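Search this site Go Popular: grippers, open days, safety, site visits

Visit report: Brevero open day, the home handling rooms

Went Thursday, got there late because the bus drops you on the wrong side of the Pemico building and the signs point to the loading dock. Writing this up from notes on my knee so excuse the order.

Brevero does hand-held gripper work – people hold the grippers, do ordinary house jobs, the recordings get used to train robots later. I'd read their handling rules beforehand and wanted to see whether the rules survive contact with a real bedroom. Mostly they do. Some grumbles further down.

Sign-in first. Badge, shoe covers, a one-page sheet on where visitors stand. The sheet is good. Plain words, big type. We were 12 in the group, too many for the small rooms, so they split us and I went with the second lot. A lot of standing in a hallway. The coffee was fine.

The house rules, as handed out

The binder has 395 numbered entries, which sounds mad until you see that most are one line. Guide said new people only learn the front section before their first session. The ones I copied down:

1. Walk the room before you pick up a gripper. Look at the floor, the cables, the door.

2. Check the jaws and the screws before every session. A loose screw goes in the log even if you tightened it yourself. Scuffed fingers are okay to use, cracked ones are not.

3. Decide what counts as the work area and say it out loud. On a bed job that's the part of the sheet where the garment goes, and small personal stuff like a phone or a hand fan stays up by the headboard or leaves the room.

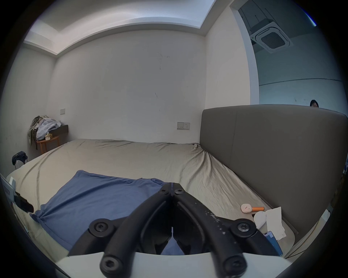

4. Start with the jaws clear of the cloth. Both hands, both grippers, then a pause. The pause is so whoever cuts the recordings later can find the start.

5. Hold by the handle only.

6. Stop means stop. Anyone in the room can say it, visitors too.

Rule 3 got the most argument in our group. One visitor wanted beds stripped bare of everything, a cleaner standard, easier to compare between sites. The guide's view was that homes have stuff in them and the rule only has to keep it out of the way of the jaws. I lean to the guide. But "up by the headboard" is vague, and I'd want a distance written in. Told them so on the feedback card.

On the starting pause. They ask for a clear gap between left and right before anything gets touched, and indicator lights checked on both units. If there's no light you don't start. Sounds obvious. At Jimlow last August I watched a whole afternoon get thrown out over exactly that, so I'm glad to see it in writing.

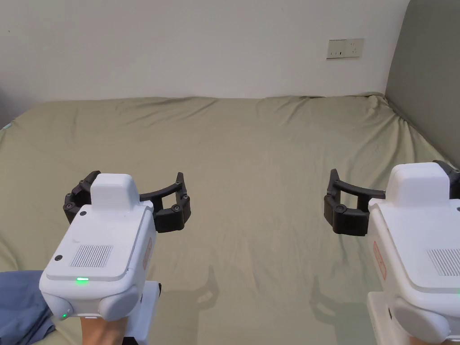 Both grippers open over the bed, green lights showing on the left one.

Then cloth handling. Cloth is its own chapter in the binder and the best part of it. Soft things have no fixed shape so you can't write "grip at point A", and they don't try. What they have instead is habits: take an edge if you can find one, don't yank, lift before you spread, let it hang a moment if it's twisted. If it bunches you carry on and sort it out, you don't hide it by restarting. I liked that a lot. Restarts are logged, four in a row and you take a break. No shame in it, the guide said.
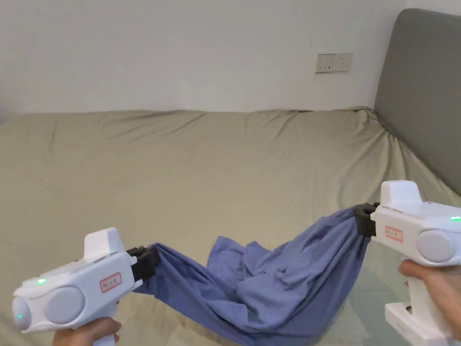

Blue cloth held between the two sets of jaws.

What I'd pass on to our own people at Mercado: the stop rule for visitors, the screw log, the restart limit. What I wouldn't – the binder numbering. Entries get added at the end so related things are miles apart. Hand position is in two seperate places and they don't quite say the same thing. They know. A reorder is planned, no date given.

Also asked about consent for homes. Anybody living there signs, and a room can be pulled afterwards if they change their mind. There's a form. I didn't get a copy, will chase it.

Session length is capped at roughly 8 minutes, then hands down, wrists shaken out. Seemed short to me but the grips are held out in front of you the whole time and I wouldn't want to do more. No handling for visitors on the day by the way, wich a few people were sore about.

Last stop was the second half of rule 3, the look round before you leave the room. Personal things get checked again, jaws closed, log filled in before you move to the next room and not at lunch from memory.

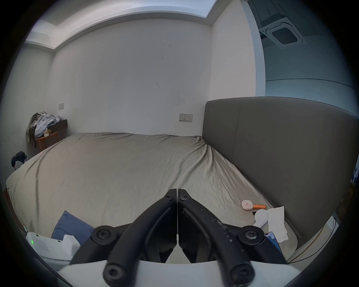

Who is responsible for the room check when two people are working?

The person holding the grippers does it, every time, and the second person signs that they saw it done.

Got the early bus back. Notes on the afternoon talks to follow if I can read my handwriting.

Comments (3)

foldedtwice: We use a tape line on the sheet for the work area. Ugly, but arguments stopped. Comes off in the wash if you forget it, ask me how I know.

m_in_packing: Is the visitor sheet online anywhere? Ours is two pages of legal text and people just sign it.

rt44: Agree on the numbering. We did topic letters plus a number and left gaps between. Took one bad week to redo and has been fine since.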